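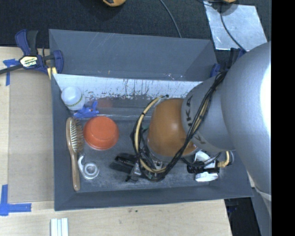
Mirby Opens Its Second Sorting Room for Household Odds and Ends

Jesum, 2026-04-12 – I'm Helge Hedlund, I run Mirby, and I'm so pleased to tell you that our new sorting room on Vondráček Street is open!

If you've ever cleared out a kitchen drawer or a bathroom cabinet, you know the pile I mean. A hairbrush, a bowl, a plastic clamp, some bottle with a bit left in the bottom. Big charity stores often don't want a mixed bin like that (I've asked, many times), so it ends up in the trash. We take it mixed, just as it comes, and sort it for you.

In February we went through 3287 items at our first room, and we ran out of shelf space well before the month was over. The new place gives us 1070 square feet and roughly 4000 items of storage – plus a proper sink, which I have wanted for years.

Bowls and other kitchen things get washed and go on the open shelves up front. Clamps and small tools go to the Stitero repair bench in the back. Brushes and combs are cleaned and kept in their own drawer. Please rinse bottles and jars before you bring them in, and leave the lids on!

Drop-off is free, up to 2 bins per visit, and you can take your bins home again or leave them with us. Parking is behind the building, through the green gate.

Reporters are welcome to stop by any afternoon. Ask for me at the front counter and I'll show you the shelves.

Contact: Helge Hedlund, Mirby, Jesum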